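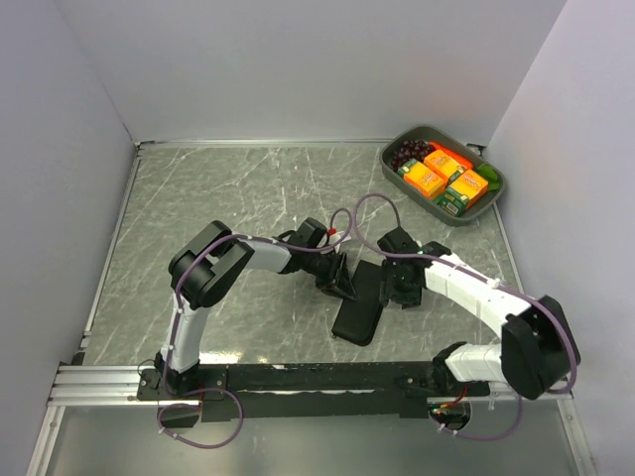 Home News Retail Household Opinion Archive

Chore trials show machines still slow on small jobs

By the news desk
16th December

A set of trials comparing how well two-armed robots handle household and shop-floor chores has found that the machines can manage many single steps but still have trouble stringing them together.

The results were released by Revow, a small testing firm that looks at automation for stores, hotels and home services. Its staff ran 26 chores in November, from sorting produce into bins to folding towels and closing bags. Each chore was tried several times, for a total of 233 attempts.

Of the 26 chores, 13 were finished at least once with no human help. Only 3 were finished on every attempt, and all of those were simple pick-and-place jobs in which a firm object had to be moved from one spot to another.

Revow said the machines did best with boxes and other items that keep their shape. Cloth, thin plastic and anything with a lid or a zipper brought the scores down. Speed was also a problem. A worker restocking a small shelf was faster than the robots in every comparison.

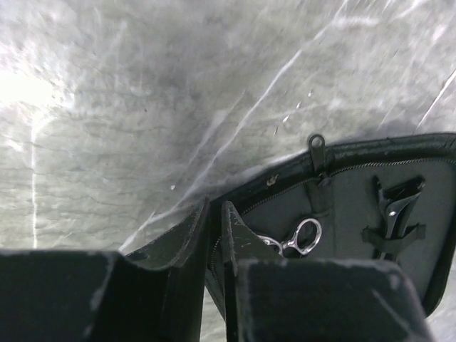
Packing and closing personal kits was among the harder chores on the list. Hotels and rental firms do a lot of this work by hand, and it is often raised as a job that could be passed to a machine. It asks for several kinds of care at once. With a zippered case, the gripper has to work right at a padded rim, where the pull tab is a short, flat strip and the teeth follow a curve. Scissors with shiny metal loops and a tool held under an elastic strap add to the difficulty — each has to be gripped in its own way, and the strap has to be stretched before anything can go under it.

The firm scored a kit as complete only when every tool was in its place and the zipper was fully shut. A case left open by an inch was marked as a failure.

Fudness, a grocery chain that has been following the trials, said it was interested in the sorting results but had no plans to put robots in its stores next year. The company said mixed produce is still sorted faster by its own staff, and that it would want to see far fewer dropped items first.

Daltex, which runs laundry and room services for hotels, took a similar view. It said a machine that needs a person standing next to it does not save a shift. The company is open to using one overnight for slow, repeated jobs where speed matters less.

Revow plans a second round of trials with the same list of chores. Yüksel, a maker of kitchen and storage goods, will supply some of the containers. The new round will also record how often a person has to step in — a figure that was left out this time.

Contact us | Copyright, all rights reserved | Back to top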